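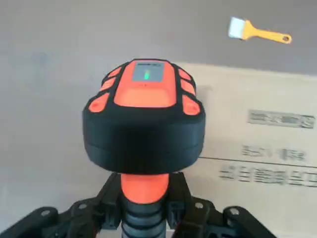

About Gremitum

Home | About | Our Rules | Training | Contact

We write the house rules for robots that handle everyday stuff. Bottles, boxes, brushes, hand-held devices. Small shop in Grarness, started in a rented garage, now a proper bench and a proper kettle.

What we do, quick version — a client has arms on a table and people working near them. We come in, watch a full shift, write down what should happen and what shouldn't. Then we train the crew on it. Our first rulebook ran to 74 pages and no one read it. The current one is 30. Still working on it.

The bench rules, same ones we hand to clients:

Grip by the neck or the handle, never by a screen.
Clear space around anything being lifted. Tools not in use go well off to the side.
Bottles go in the rack in pairs, same colour together. Labour saved later when you're checking.
Cables off the work surface where posible.
Six seconds of stillness before anyone reaches in. Count it out loud.
Stop button gets tested Monday, before the first run. No test, no run.

Two arms on one table is were most of our rules come from. Each arm gets its own side and a shared middle, and only one goes into the middle at a time unless the job sheet says otherwise. Slower, yes. We keep that one anyway.
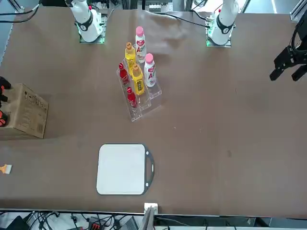
Pradik wrote to us after the January course that the shared middle rule was the one their crew argued over most, and the one they'd kept word for word. They also asked for a shorter job sheet. Fair enough — it's coming.

Yaman is our training program. Half a day at your site, 67 check items, hands on for most of it. Bring closed shoes and your own job sheets, messy ones are fine. Bookings through the Contact page, or just ring us before noon.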